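Right, a thread on our reading buddies scheme at Stevstead, as people keep asking how it started and I keep giving half an answer

1/ Padmavathi Joseph was a school dinner lady. Noticed the same kids hanging back after lunch, not wanting to go out. Asked one why. He couldn't read the sign-up sheet for football. He was nine

2/ So she sat with him. Then his cousin. Then there were five of them and she'd run out of lunch break. Rang round everyone she knew – retired bus drivers, her hairdresser, me

3/ First proper sessions were in June, upstairs at Mandero, between the photocopier and a very loud fridge. No training, no forms, bit of a mess. We do it properly now, checks and everything, takes a few weeks so be patient with us
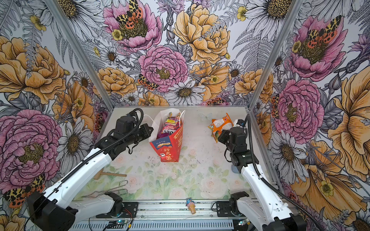
Wumpini Acheampong: do you have to be good at reading out loud yourself? I go bright red

4/ Wumpini no!! I stumble over half the names. The kids love correcting you. One of mine made me do a whole page again becuase I did the wrong voice for the goat

5/ What it is: one adult, one child, same pair every week. Half an hour. They pick the book. If they pick the same shark book all term you read the shark book all term

6/ Where we are now – 143 children on the list, 73 matched. The rest are waiting. Some since before the summer and that's the bit I lose sleep over 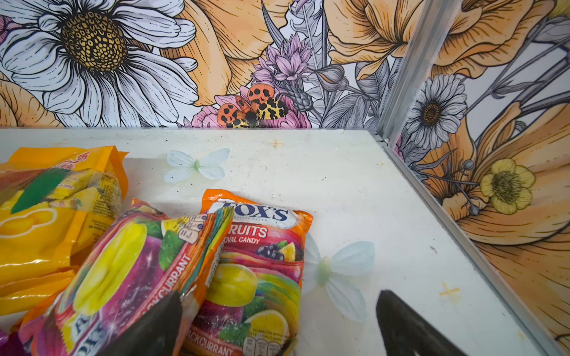 7/ And it's mostly the afternoon slots we can't fill. Mornings at Clillero are fine, loads of people can do mornings. After school at Carhuamaca is where we're stuck, I've got two sisters there who ask the office every single week if their person has come yet

8/ Please don't sign up if you can only manage a fortnight. Sounds harsh. But a kid who's been let down once watches the door, and it takes months to get them back

9/ If you can't do weekly, we need books. Comics, joke books, anything about football or poo. Not encylopedias from 1984 thank you
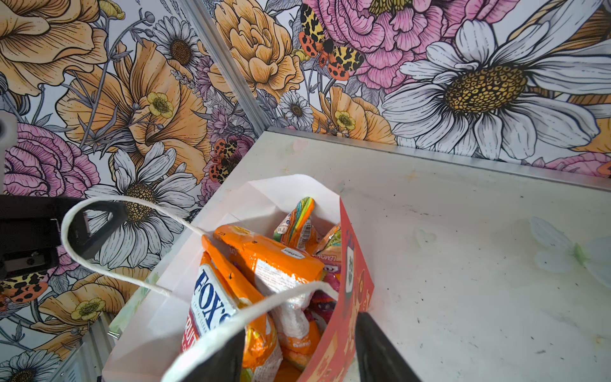

Do I need to live near the school?

Only near enough to turn up every week. One of ours comes in on two buses and has missed one session, for a wedding.

10/ Next meet-up for new people is Tue 5 November, upstairs at Mandero, tea provided, bring ID. Message me if the stairs are a problem and I'll come down to you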